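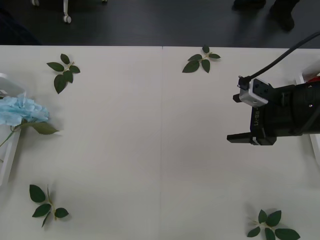
¿Qué hace falta para usar estos datos en una práctica de clase?

Un ordenador con Python, espacio en disco para los 1743 episodios y una tarde para leer las notas de anotación antes de empezar a entrenar.

Ustamach: datos de manipulación de flores artificiales
Ficha del conjunto de datos, versión 2
Última revisión: 1 de noviembre de 2024

Resumen

Ustamach es un proyecto de estudiantes del club de robótica de la escuela Brernstead. El conjunto reúne episodios cortos en los cuales un brazo con pinza trabaja sobre una mesa blanca con flores y ramitas de hojas artificiales. Lo publicamos para que otros clubes puedan practicar el aprendizaje por imitación sin tener que grabar todo desde cero.

La coordinadora es Þórey Thoroddsen. Las correcciones de idioma son bienvenidas, porque el español no es la lengua materna de quien escribe esta ficha.

Tareas

recoger_flor: la pinza toma una flor y la levanta de su sitio.
mover_rama: la pinza cambia de lugar una ramita de hojas.
entregar: la flor pasa de un lado de la mesa al otro.

Cada episodio contiene una sola tarea. Los episodios fallidos están incluidos y llevan la etiqueta resultado = fallo. Pedimos no borrarlos sin mencionarlo en el informe.

Material

El cuerpo de la pinza es negro y lleva impreso el texto RB-Y1. Tiene dos dedos paralelos. La flor azul claro, de pétalos rizados, se parece a una hortensia, y en las anotaciones se llama hortensia_azul. Las ramitas tienen hojas verde oscuro con borde dentado y se llaman rama_hoja. En las anotaciones no distinguimos una ramita de otra por su nombre, solamente por su posición inicial.

Estructura de las carpetas

episodios/ contiene una carpeta por episodio
episodios/NNNN/video.mp4
episodios/NNNN/estado.csv
anotaciones/tareas.csv
anotaciones/revision.csv
scripts/cargar.py
LICENCIA.txt

El archivo estado.csv se guarda a 15 muestras por segundo. La primera columna es el tiempo en segundos y la última es la apertura de la pinza, normalizada entre cero y uno.

Anotación

Las etiquetas fueron escritas por 11 miembros del club. Cada episodio lo revisaron dos personas, y cuando no estaban de acuerdo decidió la coordinadora. El desacuerdo se conserva en revision.csv, columna duda. Usamos Gastatell para la primera revisión y después pasamos todo a archivos CSV.

Limitaciones conocidas

Las hojas proyectan sombras suaves sobre la mesa, y nuestro primer modelo de segmentación las confundió varias veces con hojas verdaderas. Recomendamos variar el brillo durante el entrenamiento.

Los objetos cerca del borde pueden quedar incompletos en la imagen. En estos casos la posición anotada es la del centro de la parte visible.

La superficie es siempre blanca. No hemos probado los modelos sobre otros colores.

Cambios

Versión 2: se corrigió el orden de las columnas en estado.csv, se agregó la tarea entregar.
Versión 1 (abril): primera publicación, usada en el encuentro Kjærgaard para clubes escolares.

Licencia y contacto

Uso libre para enseñanza e investigación, citando el nombre Ustamach y la versión. Para avisar de un error, abran una incidencia en el repositorio con el número del episodio y una descripción breve.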